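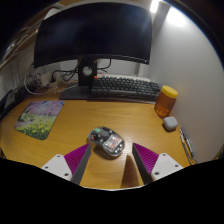

Hubert Marti reckons I should stop grumbling and just count the hours. More demonstrations, better robot, he wrote under my last post, and the rest is detail. He says it took 2,200 examples before his own project (Tabrizi, for anyone who followed it) would pick up anything it hadn't met before, and that I was whingeing at 200.

Fair enough, Hubert. I'm past 200 now. I'm on 654, all done with the hand-held gripper, all on desks, and I'm still not convinced that the number tells anybody very much.

My trouble is with what goes into the number. Alance, the name we've given to our little collecting effort, has a sheet with a column for episodes and a column for kept episodes. An episode is one go at one thing: come in, close the fingers, lift, put down, back off. The sheet doesn't care whether I did the same mouse in the same spot forty times running or went round the building looking for awkward corners. Both fill the column at the same speed. Well, no, the first one fills it a good deal faster, and you can guess which one a tired person does on a Sunday evening.

I went back through a batch of 100 of my own last week and watched them at double speed with a cup of tea. It was dull and a bit embarrassing. I nearly always come in from the front. I nearly always put the two tips either side of the object before I've thought about whether that's the sensible way to hold it. With a computer mouse it's fine, they're made to be gripped by the sides. With a pen lying next to another pen it's a poor habit, and I could see myself hesitate, fish about, and then do what I should have done to begin with. All that fishing about is in the data. Is it useful? Isauro Arellano thinks so, on the grounds that a machine ought to see people recover from a bad start. I think it may just learn to fish about. We've had this argument four times and neither of us has run the test that would settle it.

Then there's the matter of real desks. The whole selling point of a gripper you carry around by hand is that you can take it where people live and work, and you get proper clutter for free. I did like that idea and I still half like it. A desk with somebody's keyboard and cables and odds and ends on it has to be better than three blocks on a grey table. But most of the clutter just sits there. I work with the thing in the middle, and everything else is wallpaper. If the stuff at the back of the desk never gets touched, never gets in the way and never moves, I'm not sure what we expect a model to learn from it except to ignore it. Perhaps that's worth having. I'd like to see it shown before I hear it in another talk.

See-through things are another one. I've been putting more of them in on purpose, clear plastic in particular, as Isauro says they're the classic weak spot. Fine. But when I asked how many would be enough, I got a shrug. How many is too few? Another shrug. Fornance, the group we swap recordings with, put in whatever they happen to have lying about, and their notes don't say what the objects are at all, so we can't even lump the two sets together and count.

So what I'm doing now, against Hubert's advice, is going slower. Before each run I write one line on what is different from the last one. Object turned. Came in from the left. Other stuff pushed up close. If I can't think of a line, I don't record. My rate has dropped to something pitiful and the column on the sheet looks sad.

The plan was to train on the first 200 and on a hand-picked 200 and compare. That was meant to happen in February. It has been put off twice, once for a full disk and once when the Altimitz people wanted their machine back, and I don't have a new date.

If Hubert would like to lend us a week on his, he knows where to find me. I'll even let him choose the second 200.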